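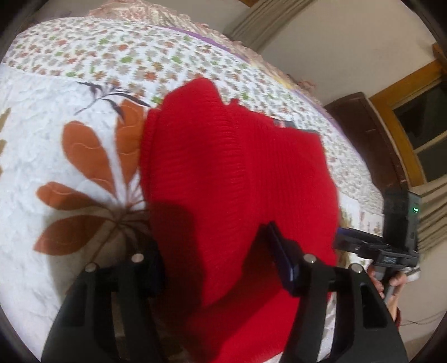

Red knit on the flower bedspread.

June, 6:40 in the morning

I woke before the alarm again. The men from Farías come at eight and I wanted to write a little before the noise starts.

Yesterday they took out the old back steps. I had thought this would need a whole day, but it was done before lunch. Under the second step the wood was so soft that I could push my thumb into it. The foreman told me that the posts of the old porch were set directly in the soil, without concrete, and that whoever built it was saving money. I did not build it, but I felt a little ashamed, as if I did.

The new deck will be larger than the porch was. We decided on 200 square feet. My husband wanted more, but then we would lose the plum tree, and on this I was not ready to discuss. The first estimate was from a company in Skarncombe and it was very high, and they wanted 2000 dollars only to hold our place in their calendar. Farías asked for less and they answered the telephone themselves. I hope this was the right way to choose.

The permit took 17 days. I called the office at Drestberg three times and each time I got a different answer about the railing. The last woman was kind and read me the rule slowly, so I could write it down. Our deck is high enough on the garden side that it must have a railing, and on the kitchen side it is low and we can leave it open. I am happy about this, because I want to sit on the edge with my coffee and my feet on the grass.

About the boards I still have some doubt. I chose the Stukmont ones in the gray color from a piece as small as my hand. In the store it looked warm. At home, next to the brick, it looked more blue. I put it on the kitchen window and looked at it at every hour for two days, until my husband hid it in a drawer. The boards cost 1636 dollars with the delivery, and they are now under a cover in the driveway, so the time for doubt is finished, I suppose.

Today they dig the holes for the footings. The inspector must see the holes before they pour the concrete, and he can come any time between noon and four, so I must stay at home. I will use the time to clean the closet in the bedroom, which I started and did not finish. I must also move the pots with the herbs to the front of the house. The mint can stand anything, but I am afraid for the basil.

It is ten past seven now. I hear a truck on our street, but it went past. I need to make the coffee, and to move my car so they can reach the boards.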